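トップ　論文一覧　著者索引　投稿規定　お問い合わせ

トップ > 論文一覧 > 人的資源管理 > 短時間勤務者の引き継ぎと職場負担

4. 調査結果

4.1 調査対象と手続き

本節では、Zimura社の3事業所で実施した質問紙調査と、その後の聞き取りの結果を述べる。対象は交代制の作業部門に所属する従業員で、配布数は100、有効回答は85であった。回答者のうち14名に対し、個別の聞き取りを行った。聞き取りは一人あたり一時間を上限とし、勤務時間内に会議室で実施した。録音の許可が得られなかった場合は筆記による記録で代えた。

三つの事業所は、それぞれClarnberg、Gatchalian、Jortonの名で呼ばれている。業務内容はほぼ共通するが、引き継ぎのやり方には違いがある。Clarnbergでは前後の勤務が十五分重なるように組まれ、口頭での引き継ぎが勤務時間として扱われる。Gatchalianには重なりがなく、前の勤務者が記入した用紙を次の勤務者が読む。Jortonは両者の中間で、班長のみが五分早く出勤し、班員には班長が伝達する。

質問紙は1月に配布し、二週間で回収した。質問項目は、引き継ぎに要する時間、引き継ぎ内容への満足、勤務開始直後の負担感、および短時間勤務の同僚に対する意識の四領域からなる。いずれも五件法である。事業所ごとの回答者数に偏りがあるため、以下では平均値の差の検定は行わず、回答の分布と聞き取りの内容を中心に扱う。

4.2 引き継ぎ時間の扱い

勤務開始直後の負担感は、Gatchalianで最も高い側に分布した。自由記述には「用紙を読む時間が始業に含まれていない」という趣旨の記入が複数見られた。就業規則上、用紙の確認は始業後に行うものとされているが、実際には始業前に済ませる者が多い。聞き取りでは、始業前の確認を上司に求められたことはないと全員が答えた。それでも早く来る理由としては、始業と同時に作業に入れないと前の班に迷惑がかかる、という説明が最も多かった。

この点は、労働時間の管理という観点から見過ごせない。明示の指示がなくても、業務上そうせざるを得ない状態が続いていれば、当該時間の扱いについて労使の間で争いが生じる余地がある。Zimura社の人事部門は本調査の時点でこの慣行を把握していたが、各事業所の裁量に委ねていた。事業所の管理職からは、始業時刻を繰り上げれば賃金原資の見直しが必要になり、単独では決められないという回答を得た。

Clarnbergでは、重なりの十五分が確保されているにもかかわらず、満足度の回答は二つの山に分かれた。作業台を使う班では高く、搬送を受け持つ班では低い。搬送の班は前の勤務者が持ち場を離れられず、口頭で話す機会そのものが限られるという。制度として時間を設けても、持ち場の条件によって使える時間に差が出ることが分かる。
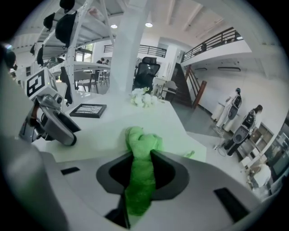
図3　白い長机と把持具

重なりの時間があるのはありがたいが、申し送りを聞いている間も手は動かしているので、休んでいるように見られるのは困る、とCorey Maihiは述べた。さらに、短時間勤務の人が先に帰る日は申し送りの相手が代わるため、同じことを二度説明することになり、その分だけ自分の作業が後ろにずれるとも語った。

同様の発言は、ほかの聞き取りでも得られた。ただし、不満の向かう先は一様でなかった。短時間勤務の同僚本人に対する不満を述べた者は少なく、多くは人員配置を決める側の説明不足を挙げた。配置表には誰が何時に退勤するかが記されているものの、退勤後の作業を誰が引き受けるかは書かれていない。その日の班の中で話し合って決めるのが通例であり、結果として経験の長い者に作業が寄る傾向がある。

4.3 短時間勤務者の側の認識

短時間勤務を利用している回答者からは、別の問題が示された。最も多かったのは、退勤間際に仕事を断りにくいという点である。Jortonの回答者の一人は、班長への伝達が終わった後に新しい作業を渡されると、翌日に回してよいかどうか判断できず、結局は残ってしまうと話した。この場合の超過分は申請されていなかった。申請の手続きが煩雑であることに加え、短時間勤務を認めてもらっている立場で超過を申請しにくい、という遠慮が働いている。

評価への影響を懸念する声もあった。Zimura社の評価表では、担当した作業の量と班への貢献がそれぞれ別の欄で評価される。前者は勤務時間に応じて換算されるが、後者には換算の規定がない。短時間勤務者は、朝礼や終業時の打ち合わせに出られない日があることが貢献の欄に響くと受け止めていた。評価者である班長に尋ねると、意識して差をつけたことはないが、記入の際に思い浮かぶ出来事が少ないのは確かだという答えであった。

他方、制度の利用をやめたいと答えた者はいなかった。利用者の多くは育児または介護を理由としており、通常勤務への復帰時期を決めかねている。復帰後の配属が利用前と同じになるかどうかについて書面での説明を受けた者は少数にとどまり、口頭で「おそらく戻れる」と聞かされたという例が目立った。

4.4 事業所間の比較

三つの事業所を比べると、引き継ぎの方式の違いが、そのまま短時間勤務者への意識の違いに結びついているわけではなかった。負担感の高いGatchalianでも、短時間勤務の同僚に対する否定的な回答は多くない。用紙による引き継ぎでは相手が誰であっても手順が変わらず、退勤時刻の違いが目立ちにくいためと考えられる。逆にClarnbergでは、口頭の引き継ぎが重視されるだけに、相手が途中で代わることの影響が大きい。

Jortonでは班長の負担に回答が集中した。班長は早出の五分について手当を受けているが、伝達に要する時間はそれを超えることが多いと答えている。班員の側は伝達の内容におおむね満足しており、班長と班員の認識の隔たりが三事業所の中で最も大きかった。

なお、Gatchalianでは2018年6月2日に引き継ぎ用紙の様式が改められ、短時間勤務者の退勤後に作業を引き受ける者の氏名欄が加えられた。本調査の回答はいずれも改定前のものであり、この変更の効果は検討の対象に含まれない。改定の経緯について事業所に照会したところ、班長からの要望によるとの説明であった。

4.5 調査の限界

本調査は一社の三事業所に限られており、得られた傾向を他の業種に広げることはできない。また、聞き取りの対象者は自ら応じた者であるため、職場の慣行に関心の高い層に偏っている可能性がある。始業前の確認時間についても回答者の記憶によっており、入退場の記録との照合は行っていない。照合の可否は会社側と協議中である。次節では、以上の結果を踏まえ、退勤後の作業の割り当てを配置表に明記する方法について検討する。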